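Reading time: 3 minutes

The engineer I visited at Andero has written work rules for robots for most of her career, and she asked me to leave her name out of this text. The rules should be the interesting part, she said. We spoke in the morning, in the small office she uses when she comes to the Haverford site.

Her present document is the Penddale guideline. It tells teams how to prepare and run a mobile robot in ordinary rooms where people also eat, wash and work. The first draft had 85 rules. The version in use today has 23.

"Nobody could keep 85 rules in the head," she told me. "People signed the paper and then they did what they did before. So I asked the teams which rules they remembered without looking, and I started again from these."

I asked which rule causes the most discussion. She answered at once that it is the one about cables and wires. Before each session, the operator must look at every thin wire that runs near a moving joint, and follow it by eye as far as it can be seen.

"A wire is a small thing and it is easy to forget," she said. "The arm has a data sheet, the motor has a data sheet. The wire has only the person who looks at it." 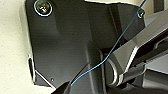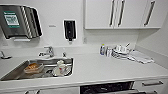
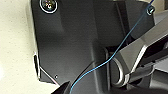 The check should take two people. One looks and speaks, the other writes. She admits that many teams find this too slow, and at Jurkwood, where the guideline was tried first, the operators asked to do it alone. She did not agree. A person who looks and writes at the same time, in her experience, begins to write what he expects.

The second rule she defends strongly is about the room. The guideline does not allow the team to tidy a kitchen before the robot works in it, unless there is a danger such as a knife or broken glass. Dishes in the sink stay in the sink.

"If you clean everything first, you are testing a different kitchen," she said. "Then you write in the report that it works in kitchens, and this is not correct."

But the people who use the room must be told, and they must be able to say no. A notice goes on the door 20 minutes before the start — she would prefer longer, but the sites did not accept it. If somebody comes in to make coffee, the robot stops and the person has priority. It does not matter how near the end of the task it was.

I wanted to know if the guideline will grow again. She laughed a little. There are 2 proposals on her desk, one about lighting and one about floor mats, and for each new rule she wants an old one to be taken out. For the floor mats she already knows which one. For the lighting she is still asking the teams.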